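Réunion « bonnes pratiques cellule », compte rendu de Meron Workneh

1. Simulation Gerneo
Halldóra Kragh veut qu'on rejoue chaque trajectoire en simulation avant Bresgate, et je la suis à fond ! Bras noir, tapis gris, bac blanc.

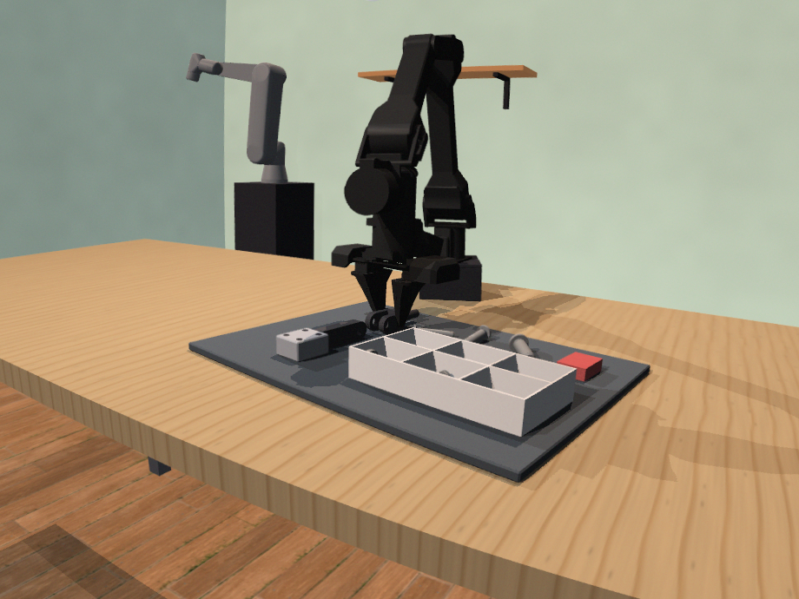 2. Vis hors bac
Je propose une règle toute bête : on note ce qui reste sur le tapis (adopté).

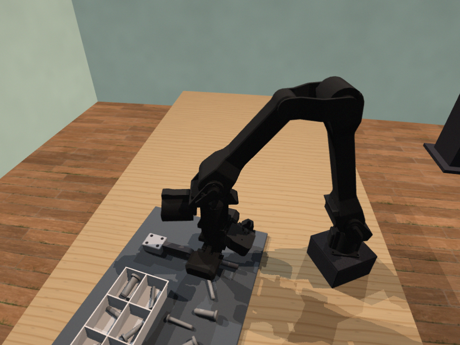

Qui valide un changement de vitesse ?
Halldóra, par écrit, sur la fiche 202.

3. Divers
Fiche 363 à relire pour février.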